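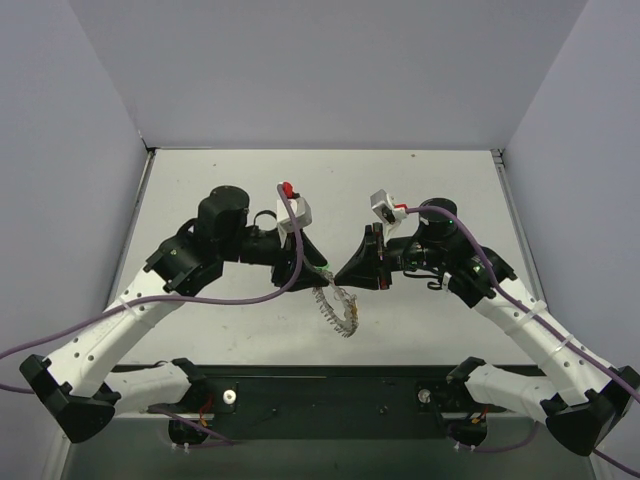
Thread · Robot software

Spent this week on the handover planner for our two-arm cell. Notes as a thread, mostly for people fighting the same kind of problem: thin, see-through, floppy things that have to be held by two grippers at once.

The strand is a translucent silvery loop with a toothed edge. Our depth estimate hates it. Half the points land on the table behind it and the other half don't come back at all.

So we stopped asking for a full shape. Perception now returns a short centerline near the grasp and a confidence value for each point. Everything past the first bend is marked unknown and the planner keeps the fingers out of it.

The toothed edge is a separate headache. The segmentation model kept breaking it into little islands. We retrained on 548 hand-labeled frames and dropped the smoothing step that was eating the teeth. Much better masks, slightly slower.

Planning side. With both sets of fingertips meeting at the same spot, the usual collision margins make the goal unreachable. Each gripper is an obstacle to the other one, and the goal sits inside both margins.

Fix number one: margins are now set per link pair. Fingertip to fingertip goes down to 5 mm inside a small box around the handover point. Wrist to wrist stays at 100 mm everywhere. The config file got longer and the planner failures mostly went away.

Fix number two: cables. Ours run along the outside of the arms, and the planner used to know nothing about them. We added fat capsules to the collision model where the purple cable arches off each wrist. Crude, but it rules out the wrist rolls that pull on the connector.

I'd like a real cable model someday. Stustisix (our in-house simulator) can do one, but it runs too slow to sit inside the planning loop. For now it's an overnight check on saved trajectories.

Control. Both arms run on one clock through Rokside, our middleware. Before April each arm had its own loop and they drifted apart. You don't notice drift when the arms work separately. You notice it when both have hold of the same light strand.

During the shared hold, one arm leads in position and the other follows with low stiffness. The roles swap when the second grip is confirmed. Confirmation is finger width plus a vision check — width alone can't tell a good pinch from closed fingers on something this thin.

Release is still the weak part. The strand sometimes clings to a fingertip and comes away with the wrong gripper. Right now we open slowly, back off along the finger axis, and look again. If the centerline moved with the gripper, we close and retry, up to five times.

Tooling, because someone always asks: logs go into Kudon, which lines up joint states, masks and planner calls on one timeline. Most of this week's bugs were found by scrubbing back and forth over the moment both grippers are closed.

The margin and capsule changes are in the Rutherford branch as of September 26, 2025. Release logic stays behind a flag until I've rewritten the retry code. Will add to this thread when that's merged.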